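Where Do the Boxes Go? Cardboard Recycling in the Ukdale Dorms
Final report, Intro to Waste Systems
Mitsuko Yokoyama

1. Why cardboard
My first topic was ocean plastic, but Ukdale is 185 miles from an ocean. Cardboard is closer. In one semester I logged 574 boxes leaving Draron Hall, most of which had carried one small item and a great deal of air. 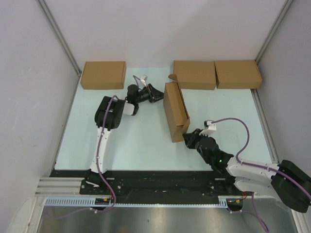 Fig. 1. Cardboard boxes, one of them open.

2. What counts as clean
The county takes corrugated board if it is dry and free of food. Residents told me they knew this. The pizza boxes suggested otherwise. Torn flaps are fine, and so is a little tape, a point on which 7 of the 8 people I interviewed were wrong.
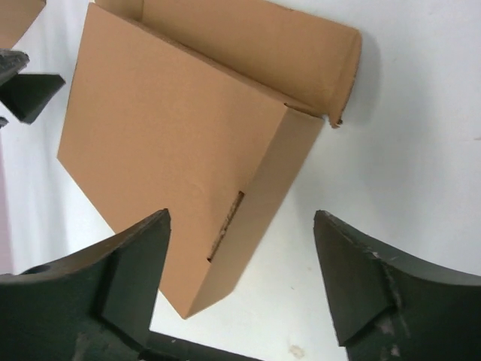
3. The flattening problem
A closed box takes up the same room in a dumpster whether or not it has anything in it. At Oda House the dumpster was full by Thursday, mainly with boxes nobody had stepped on.

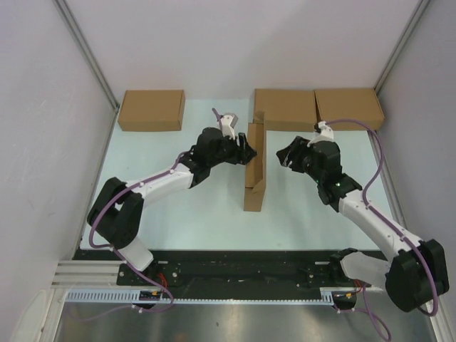

Fig. 2. Closed boxes, not flattened.

I put up a sign asking people to flatten. Someone flattened the sign. The second one, taped higher, did better, and pickup at Oda dropped to once a week.
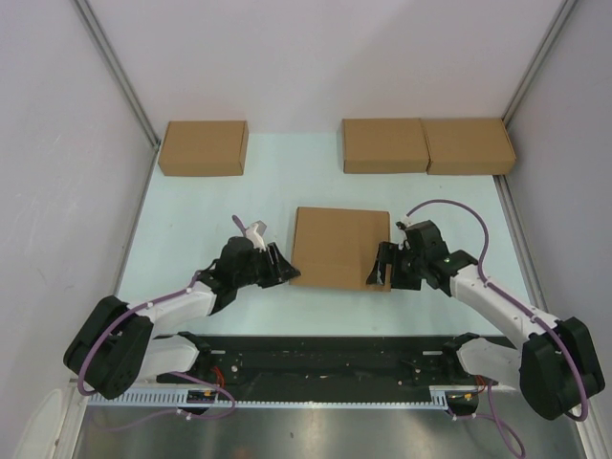 4. Limits
I did not log Pretureck Hall, where my key card doesn't work. Move-in week is also missing, as I was moving in.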